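Robotics club: counter clearing, February

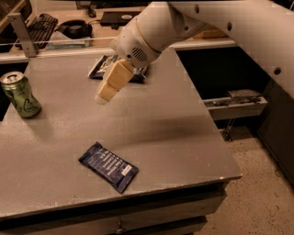 The manipulation group has moved on from single blocks to mixed groceries, using the Ratton task list. The program picks a target, plans an approach from above and closes on the short axis of the item. Dark blue snack packets are proving harder than the green drinks can – their crimped ends wrinkle, and the outline found by the software shifts with them. Where the arm hides the middle of a packet, the two visible ends can be logged as separate objects. Hilkka Pelkonen has rewritten the merging step to deal with this, and the new version is in the shared folder under Nurmi.

The log now holds 1242 grasp attempts, against a target of 2000 before the Mudura meeting. Members running a session should enter failed grasps as well as good ones.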